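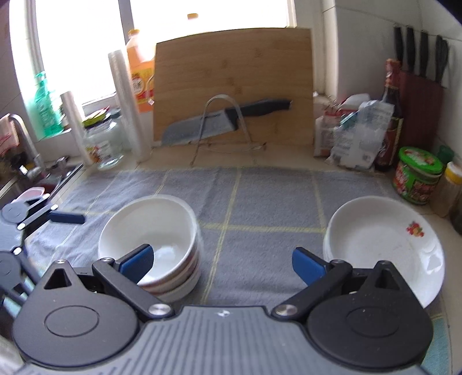 Home Visits Reading Search this site Enter keywords Go

Last updated Nov 15, 2023

Open day at Ulberg House

I went through the Ulberg units in the morning, in a group of seven led by Precious Policarpio. The tour takes in the laundry, the garden and two of the flats. Parking is on the street and fills up early.

Most of our time went on the kitchen in the second flat. The counters are pale tile, easy enough to wipe but hard on crockery, so residents are taught to spread a towel first and put the dishes down on that. Bowls go in one stack and plates in another, with space left between them. The bowls are white with reddish-brown bands on the outside. The plates are shallow and white, and the top one had a small red flower near the rim. Precious said the crockery came from the Okoth op shop, which lets them have odd sets cheaply.

I asked about the towel, a grey-blue check with thin yellow lines. They buy them in lots of 27 and wash them on site.

Octavio Henao took over for the garden, where there are four raised beds and a rainwater tank. The silverbeet was doing well. The tomatoes had only just gone in.

Tea was in the common room afterwards. The next open day is in January, and bookings are through the front office. The Hura Street bus stops at the gate.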